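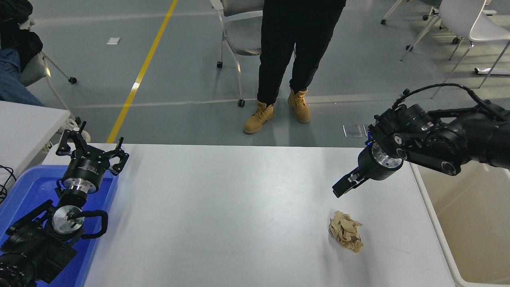
Figure 2. Brown paper in crumpled form.

### 3. Item types and survey design

The survey asked residents of Cletcombe and Wogan where they would put used food packaging if they had to choose among the paper bin, the mixed container bin, the food waste bin and general trash. The two towns have different rules. Cletcombe takes clean paper and card in one bin and metal and plastic in another. Wogan has a single bin for all dry recycling, and its printed guide says only that items should be "free of food." Neither guide mentions paper that has been crumpled.

A list of 13 item types was drawn up from the two guides and from calls logged by the Wogan help line in August. Each type was described in words only, in one of two states: clean or soiled. The wording was kept short (for example, "brown wrapping paper, balled up, with grease on it"). Earlier work by Sethi and Kuruc used physical samples handed to people at their doors, and found that many respondents judged the sample by touch before giving an answer. A worded description removes that cue, but it leaves the degree of soiling to the reader, and two people may picture quite different things when they read "with grease on it." We return to this problem in Section 5.

Forms were mailed with a prepaid envelope. A total of 1489 were returned, of which 1417 were kept after removal of blank forms, duplicates and forms with the same bin marked for every item. A reminder went to 400 addresses in Wogan where the first mailing had been delayed. Answers that came in after the reminder did not differ from the earlier ones in any way that affected the results below, and the two sets were pooled.

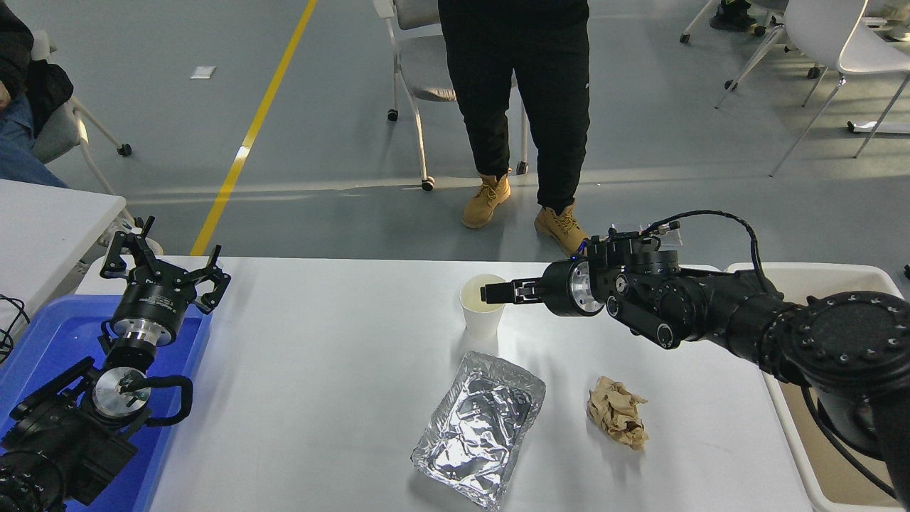

### 3.1 Coding of answers

Each answer was coded as correct, harmless or harmful under the rules of the respondent's own town. A harmless error is one that loses material without spoiling a load, such as clean card placed in general trash. A harmful error adds food, grease or the wrong material to a recycling stream. Coding was done by Mikuš and Heffernan working separately. Where they disagreed, Vlček made the final call and wrote a short note, and the notes were later used to revise the coding sheet.

Paper cups caused the most disagreement. The Cletcombe guide treats them as general trash. The Wogan guide accepts them if emptied, and does not say whether a stained cup counts as empty. We coded a cup with dried drink residue as acceptable in Wogan, on the advice of the sorting plant manager, and as a harmful error when placed in the paper bin in Cletcombe. Lids and sleeves were left out of the survey.

Foil trays raised a separate issue. Both towns accept them when rinsed, but a rinsed tray and a tray with food stuck in the creases may go into the same bin under the same household habit.
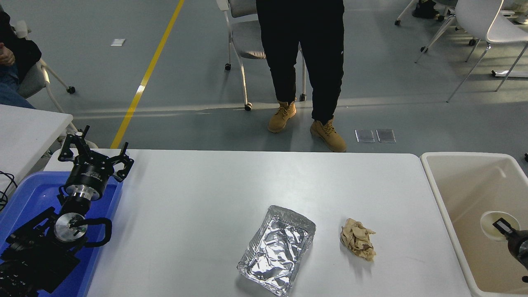
A respondent who marked the container bin for both states was therefore scored correct once and harmful once. This rule is strict, and it lowers the overall score of people who always rinse and who may have read the soiled item as one that was about to be cleaned. The comment box on the form gives some support for that reading – several respondents wrote "after washing" beside the foil tray question.

Crumpled paper was scored by soiling alone. Shape has no bearing on the rules in either town, although very small pieces can fall through the screens at the plant. Paper and foil are often thrown out together after a meal, one inside the other, and a combined item of this kind was considered for the list. It was dropped at the pilot stage when respondents split it into two answers.

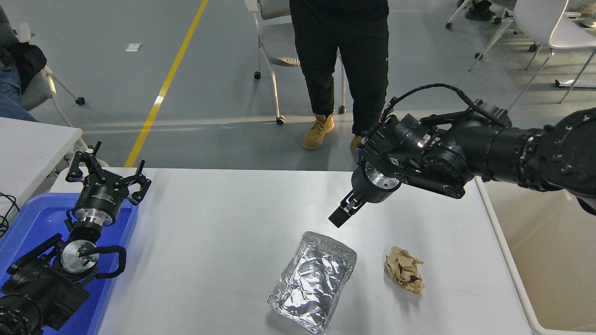

### 3.2 Limits of the method

The survey records what people say they would do. No bins were opened, and no link was made between a form and a given household. Self-reported sorting tends to be better than measured sorting, so the error rates in Section 4 should be taken as low estimates. Residents of shared buildings are also under-represented, as the Cletcombe address list gave one entry per building in the older part of town.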